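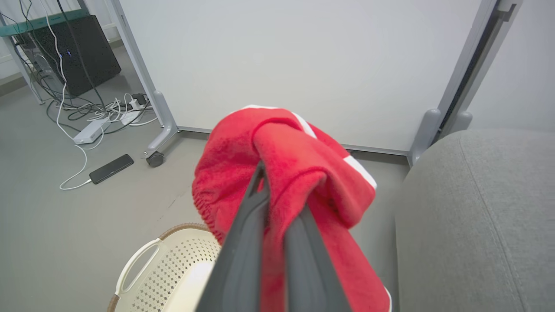 Subs coming off hurt before halftime, does the player still count toward the three?

Posted by Lorena Painemal, 8 December 2020

Hi all, I help run the over-35 side at Morken and we had a bit of a mess in our last match against Paltska. Our left back pulled up with a hip thing after 29 minutes, so we swapped him. Fine. Then we made two more changes in the second half, and with ten minutes left our striker's hamstring went and the ref told me we were done, three subs used, play on with ten. We lost 2-1 and I'm still grumpy about it.

My assistant swears that an injury change in the first half is free in our league. I've read the rule sheet twice and I can't find it anywhere, but the sheet is a photocopy of a photocopy and the bottom of page two is missing! Does anyone in the Quiroga league know how this works? And is it worth protesting, or do I let it go? The deposit is up to 1,000 pesos and I'd be paying it out of my own pocket.

Elba Palma

I don't think there's any free injury sub and I've been around that league since my husband played in it. What you're probably thinking of is the goalkeeper rule. If your keeper gets hurt and you've used all your changes, you can bring on the spare keeper, but he has to be on the team sheet as a keeper before kickoff. Navholm got caught on that in August, they had a kid listed as a midfielder who plays in goal every other week and the ref wouldn't have it.

For field players it's three and that's it, whatever the reason. Doesn't matter if it's a hip or a broken bootlace.

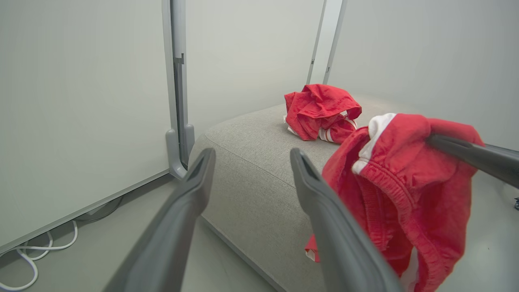 As for the protest, I'd keep your money. You have to tell the ref before he signs the match card that you're playing on under protest, and it sounds like you didn't. I'd ask for a clean copy of the rules though, they email it out if you ask (ask twice, they're slow).

One more thing, and I'm only saying it from watching too many of these games. With an older squad, try and hang on to your last change until the final 15 minutes or so. Somebody always goes down.

Uriel Acuña

rolling subs would fix all this, the youth leagues have had them for years. also your ref was right, sorry

Soledad Navarrete

Elba's right about the three, but check which division you're in. The over-45s get five this season and I've seen people mix the two up, so that may be where your assistant got the idea. Hope the hip is better soon. My brother did his and came back after a month, then hurt it again in the warmup, so don't let him rush it!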